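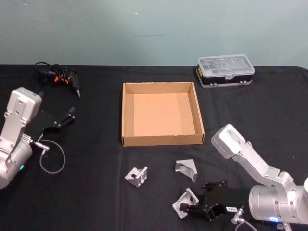

Open box, corner brackets and the glue gun

Zallov Wrestling at Mekonnen Hall, Sat 1 August: live thoughts and spoilers

turnbuckle_tea
Just got home and I am way too wound up to sleep, so you're all getting this now. Spoilers for the whole card!

What a night. I've been going to Zallov shows in Zernarport since they were running the old roller rink, and I don't think I've heard that building louder than it was for the tag title match. The champs have been playing scared since April, hiding behind their manager, getting themselves counted out, all of it, and the finish paid that off so well. Manager gets stuck up on the apron, the big guy swings, misses, clocks his own partner, and the challengers hit the double backbreaker right in front of our row. I lost my voice. My sister, who came for the nachos, was standing on her chair.

Opener was fun, women's match was better than fun, main event I'm still chewing on. What did everybody else think?

halfnelson_hank
Same section as you, I think! Were you by the pillar? The tag match ruled. I'd been saying for months they needed to pull the trigger and they finally did.

Main event though. I can't get behind a 20 minute match that ends with a ref bump AND a run-in. Pick one. The crowd was with them every step and you could feel the air go out when the music hit.

turnbuckle_tea
Yep, two rows behind the pillar, lady in the green hoodie.

See, I popped for the run-in. I get why people didn't, but he's been gone so long and that entrance music gets me every single time.

cagematch_carla
Big disagree with Hank. The run-in is how you get people back in the building for the next one. If the champ wins clean, what's the story? He already beat that guy clean at the Cistau show.

halfnelson_hank
The story is that he's the champ and he's good at wrestling lol. I'd watch that.

And the Cistau one wasn't clean, he had his feet on the ropes. Go back and watch the tape.

cagematch_carla
One foot. And it slipped off before the three.

suplex_county
Watched on the stream, so take this with a grain of salt, but the ref bump looked rough at home. The camera was on the wrong side and it looked like the ref just sat down. Everything else came across great. The dive off the stage in the women's match, oh my gosh. I made my roommate come in from the kitchen to see the replay.

Audio was low on the commentary again. I had to turn it way up and then the bell scared the dog.

turnbuckle_tea
The dive!! You could hear her land from where we were. I kept thinking she'd hurt herself and then she popped right up and pointed at the kid with the sign. She's going to be a huge deal and I hope we get another year of her here before somebody bigger calls.

mat_rat_04
Was the women's match for the contender spot or not? The ring announcer said it was, commentary never brought it up, and the website still has last month's rankings on it.

suplex_county
Contender spot, yes. Commentary did say it, once, during the entrances. You'd have to have had your ear on the speaker.

mat_rat_04
Thanks. Then I'm happy with who won, she's earned it. I would have given it 3 or 4 more minutes though and taken them off that battle royal, which dragged.

cagematch_carla
The battle royal was for the kids and my kids loved it. My youngest got a high five from the guy in the lobster tights and has told every person she's met since.

halfnelson_hank
OK lobster guy is great, no argument. Put lobster guy in the main event.

ropebreak_rita
First time poster, first live show last night! I only knew wrestling from TV and I had no idea how loud the mat is. Two questions. Do they always do the meet and greet at intermission, or is there one after too? And is the upstairs at Mekonnen any good? We were on the floor and I'm short, so I saw a lot of the back of a man's hat.

turnbuckle_tea
Welcome!! So glad you went. Intermission only, usually, but the wrestlers hang around their merch tables after and most of them are happy to chat if you wait for the line to die down. Bring cash, the card reader was down again.

Upstairs is great if you can get the front of the balcony. Side seats up there lose one corner of the ring.

mat_rat_04
Seconding the balcony. It gets hot up there in summer though, dress light.

halfnelson_hank
Carla, rewatched the Cistau match over breakfast. Foot was on the rope at two. I'll give you that it was only one foot.

cagematch_carla
I'll take it. Still love the run-in, see you at the next one.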